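Gradon's accordions are coming home, and there are a lot of them

GRADON, May 27, 2018 - After 22 years without a note of live music, the upstairs room at Leite Hall will open again this July with an evening of accordions, and if the first rehearsal is anything to go by, people had better get there early.

The Vundura Accordion Club, which used to meet in the hall until the roof began to leak and the members drifted off to other things, has put itself back together over the winter with 33 players. Some of them were in the old club as teenagers. Others had never picked up an accordion before October and are still learning which way the bass buttons run. They all played together on the same stage last week, and what a sound it was - big and a little ragged in the fast parts and loud enough that the people waiting for the bus on Moven Street crossed over to listen at the door.

"I thought we'd get eight or nine," said Alcides Falcão, who played in the old club and put up the first notice at the bakery. "I had put out a dozen chairs. Then they kept coming up the stairs with those big square cases, and we had people sitting on the radiators."

Falcão, 71, still has the red accordion his uncle gave him when he was a boy. It weighs more than he would like these days, and he now plays it sitting down, with a folded towel under the strap. He will lead the opening march at the July concert, a tune the club always began with and that he had to write out again from memory, the old sheet music having gone missing along with the music stands and a very good coffee urn. (If anyone has the urn, he would still like it back.)

The program is long and it looks terrific. There will be marches, waltzes, two polkas, a set of dance tunes that came over with the families who settled the Vundura end of town, and a slow piece by club member Cremilda Figueiredo that she wrote at her kitchen table in March and had not planned on showing anyone. Her section mates talked her into it. It starts with a single low note held for so long that at rehearsal a child in the back row asked if it was stuck, and then the tune opens out over it, one player at a time, until all 33 are in.

"I can't read music very well, so I sang it to them," said Figueiredo. "Each row got its part by ear. Now when I hear it coming from the whole room I have to look at the floor."

Getting the room ready has been a job in itself. The town paid for the roof repair two years ago, but the inside was left as it was, with brown wallpaper, a ceiling fan that turned only if you started it by hand, and a piano nobody had the heart to look inside. Since January the members have stripped the walls, painted them a soft yellow, and sanded the stage. The tall windows facing Moven Street had been painted shut, and it took three evenings to get them moving. All of them open now, and that will matter in July.

Much of the lumber for the new stage steps came from Dirceu Guerra's yard, and Guerra, who does not play, has been roped into the concert anyway. He will be calling the dances. He has the voice for it. At rehearsal he stood at the back with no microphone and every word carried to the stage and, by one report, to the parking lot.

There was a nervous spell in April over the instruments. Accordions left in closets for two decades do not always wake up in a good mood, and when the members unpacked theirs there were sticking keys, bellows that wheezed, straps that came apart in the hand, and one case that had been home to mice. Players who wanted to join but owned nothing were worried too, as a decent secondhand instrument is not cheap and the nearest shop that sells them is more than an hour away.

That worry is mostly over. A call for unused accordions went out through the churches and the school, and people went up to their attics. Ten instruments were given outright and others are on loan through the summer. A small blue one arrived in a grocery bag with a note asking only that it be played, and it has gone to the club's youngest member, who is nine and can already manage most of the first waltz with her right hand.

Anderson Coutinho, who teaches band at Gradon Middle School, has run the beginners' class on the stage steps since the fall. He is not an accordion player by training - he came up on the trombone - and he cheerfully admits that he was one lesson ahead of his students for the first month.

"You forget how good it feels to be bad at something in a group," Coutinho said. "They laugh, I laugh, we go back to the top. And then one night they got through the whole polka with no stops and you would have thought we'd won a prize."

His beginners get a number of their own in the second half. They have asked that the title be kept a surprise, so it will be here too, but do not be late back from the refreshment table.

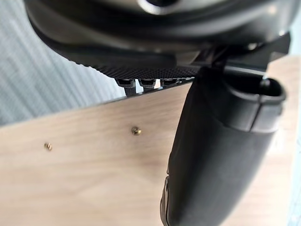 Vol. 33, No. 10

The accordions that still need work are being seen to by Dirceu Meireles, who has taken over a corner of the old cloakroom and is there most evenings with a lamp, a pot of wax and a great many little saucers for keeping small parts from rolling away. He learned the trade from his father. An accordion comes apart in a fixed order, he explained, and it goes back together in the same order or it does not go back together at all. The reeds come out on their wooden blocks, and each one gets checked, cleaned, tuned if it needs it, and set back in place.

He would be glad of a helper with good eyes and patience. He would also be glad of old accordions beyond saving, from any maker and in any shape, which he strips for buttons, grilles and reeds. These can be left at the bakery, which has kindly cleared a shelf.

The wider neighborhood seems to be as excited as the players. A petition to keep Leite Hall open for music and dancing all year was passed around at the spring fair and came back with 876 signatures, a very fine number for this end of town. The town council has agreed to look at it in the fall. Meanwhile the hall has been granted evening hours through the end of the summer, and other groups have begun asking for a turn. A choir wants to try out the sound in there, and a dance class for older adults has its name down for mornings.

It really is a lovely sound, by the way. The ceiling is high and curved at the edges and the old wood floor has some spring in it, and even a single accordion played softly at the far end comes across warm and clear. Members who remember the place from before swear it sounds better without the wallpaper.

Old photographs from the club's first years will hang on the stairs during the concert. Figueiredo has been collecting them, and she is hoping for more, especially any from the street parades, when the club marched from the hall down to the river and back with the bass players complaining the whole way. She will copy the pictures and return them the same week. Names on the back are a help, as there are quite a few young men with mustaches whom no one has been able to tell apart.

Doors will open an hour before the music so that people can look at the photographs and find a seat. There is no charge for the concert, though a hat will go around for new music stands. Food will be served in the downstairs room, with sweet bread, grilled sausage and the club's famous rice pudding, made from the same recipe as before by several of the same people. Dancing starts as soon as the last piece is over and the chairs can be pushed to the walls. Guerra says to wear shoes that slide.

The stairs at Leite Hall are steep. Anyone who would like to use the rear ramp and the small elevator should leave word at the bakery ahead of the evening so that the side gate can be unlocked. Rehearsals are open to listeners, and beginners can still join, with or without an accordion, by coming up to the hall and asking for Coutinho.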